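Tuning a fridge door push in the Stotico sim 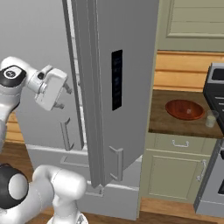 Fridge door open, fingers near the edge but not touching it yet.

G'day! I'm using Coneo as the planner, and my first mistake was sending the gripper straight at the door edge at full speed (don't do it, the contact solver hates that). Start with the door at 90 degrees, set a pre-contact pose, then drop to 20 per cent speed for the push. I run the control loop at 1000 Hz and log every tick, colour-coded by joint. If the door jitters, bump up the hinge damping and give it another go!

Questions? Contact Mwanaisha Shemweta | © Skiliser | Back to top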